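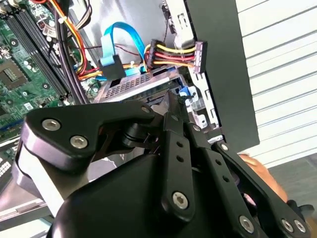

Ticket: gripper stalls during drive cable removal, Gumosbridge teardown cell
Opened by: Roald Sandberg
Opened: 23 Sep 2022
Priority: Medium (was Low until it ate a cable)
Status: Open, waiting on vendor

Problem
Arm goes into an open desktop case to unplug the SATA data cable. Gripper closes, reports "object held," backs out holding nothing and places the nothing very carefully in the cable bin. Cycle counter goes up by one. According to the counter we are having a great week.

Every so often it does catch something, usually the power bundle next door, and then it pulls until the force limit trips at 30 N. The limit is supposed to be 40. I don't know who changed it but I'd like to buy them lunch.

Controller: Dremarus, stock firmware
Cycles on this gripper: 3,080
Service interval: 4,000

Log

08:50 Restarted everything. No change. Noting it so that support can't ask.

09:15 Ran open/close in free air. Looks perfect. It always looks perfect in free air.

09:40 Checked the hex screws on the linkage. Two turned nearly a quarter turn before they bit. Tightened, marked with paint pen. Re-homed. Fingertip now lands closer to the connector but still drifts toward the drive cage after a few cycles.

10:30 Drift only shows up with a case in the cell. Swapped cases, same thing. Swapped cables, same thing. Swapped coffee.

11:05 Found that the "object held" flag is set from motor current alone. Finger touches the sheet metal, current rises, robot declares victory. Turned on the finger position check, which the Plovville site apparently did in December and put in a document I can't open.

11:20 False grips gone. Now it faults out on every third case with E-stop recovery required. I consider this progress. The shift lead doesn't.

Safety note
Twice this morning somebody reached into a case to free a cable with the arm still enabled. One of those was me. Hands stay out until the arm is in hold AND the pendant is in your other hand. The light on the post is not proof of anything, it has been green since we moved in.

Next
Yáñez to send replacement finger pads and a linkage drawing with actual torque values on it. Cell stays in manual until then. Force limit back at 40 only after the pads are on.

Please don't close this ticket because the counter looks good.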